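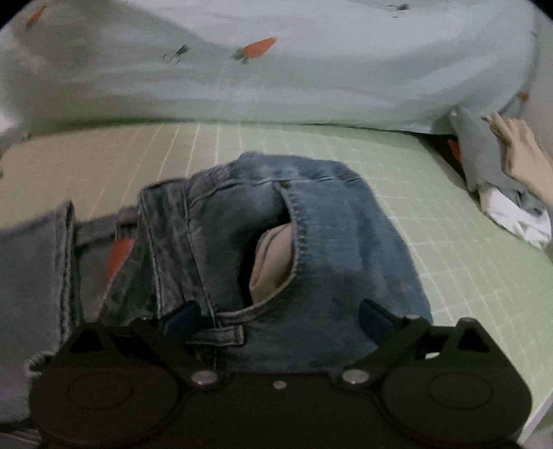

What does this data set contain?
It contains 1,330 records of denim repairs: the place of the damage, the kind of stitch, the thread, and how long the repair stayed good in normal wear.

# Patik Denim Repair Records

The records come from paper cards of two repair shops, Sunance and Wijaya. We typed them by hand and checked every card two times. In the first count there were nearly 2,000 cards, but many had no date of return and we left them out.

## Columns

- card_id – number written on the card
- shop – sunance or wijaya
- area – knee, pocket, hem, crotch, seat, other
- method – darn, patch, restitch
- thread – cotton, poly, mixed
- weeks_held – empty if the customer did not come back

Of all records, 1,091 have a value in weeks_held. Please do not read an empty cell as zero. 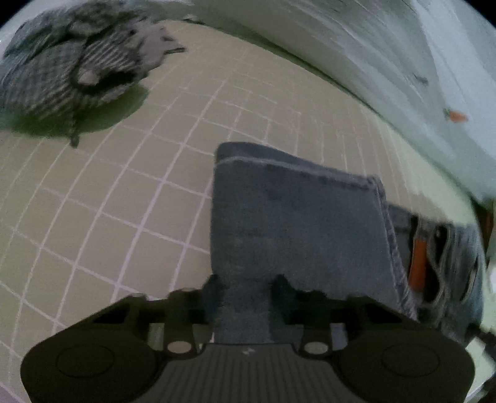

Can I compare the two shops directly?
Only for knee and hem repairs, as Wijaya did not write down the other areas in the same way before January.

## Known problems

In 25 records the thread is marked "mixed" when the card was hard to read. The word "seat" was also used by Sunance for the back pocket corner – we did not correct this. Stretch denim is not marked separately.

## Files

repairs.csv is the main table. The older export from Zenport is in the folder old and is not updated.

Share (4) | Comments (2)

Is weeks_held rounded up or down? I get different means from the old export.

Down, in both shops. The old export rounds up, so please use repairs.csv.

This site uses cookies to remember your settings. Accept | Manage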